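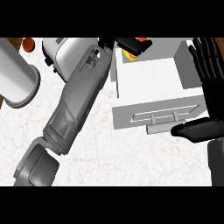 Can a robot do the chores yet? Your questions answered

Can I get a robot that tidies the kitchen?

Not one that does the whole job, no. But single tasks are coming along faster than I expected when I began this page! Opening a drawer, putting something in it and shutting it again is a fair test of where things stand, and it's the one readers write in about most, so a lot of what follows is about drawers.

Why are drawers so hard? My toddler can do it.

Your toddler has had a couple of years of full-time practice and has skin. A drawer only moves one way, and if you pull slightly off that line it jams. The hand has to get hold of the handle, feel that it has got it, and then ease up as the drawer starts to slide. If the unit is light it'll come along with the drawer, so a second hand has to steady it. Two arms working that closely together can get in each other's way, and planning round that is a lovely, fiddly problem.

Do the fingers need to look like ours?

They don't have to. Plenty of good work is done with a simple two-fingered pinch. I'm fond of the jointed hands all the same, as our kitchens are full of bar handles, knobs and lids made for people. With a thumb you can hook, push or pinch without changing tools.

Is it all done in simulation?

A great deal of the learning is. A rendered kitchen can be reset in a blink, you can swap the worktop for marble or wood, move the toaster, and run the same pull over and over without breaking anything. Stavros Kokkinos, who teaches the evening class I went to at Colell, had us run one drawer task 400 times in a simulator before tea. Ours managed 187 of them. I was thrilled -- he was less so.

So if it works on screen, will it work at home?

Sometimes, and this is the bit I find most exciting. Friction is the usual trouble. A simulated runner slides the same way each time, while mine has crumbs in it. People get round this by changing the weights, the lighting and the stickiness at random while the robot learns, so that a real drawer is one more variation.

What about shop floors?

Further ahead, I'd say. Moving boxes from one known place to another is ordinary work for a machine. Vernon Zacharias at the Arville packing shed has 2 arms on the carton line and likes them very much, but the mixed orders still go to people.

Which chores are closest?

Floors, obviously. After that I'd put my money on clearing hard, solid objects off a flat surface. Cups, tins, toys. Folding washing is getting better and is wonderful to watch. Anything wet, floppy or see-through is still a struggle, and I wouldn't let a machine near my good glasses.

Should I wait before buying anything?

If your dishwasher has died, buy a dishwasher. I'll be adding a section on washing-up in September.

Related questions
Do robot vacuums cope with rugs?
What does "degrees of freedom" mean?
Notes from the Skerirberg open day
Lawn mowers, hedges and slopes

Contact: use the form on the Malhotra Home Notes front page | Copyright Malhotra Home Notes | Last updated 2 Aug 2024 | Back to top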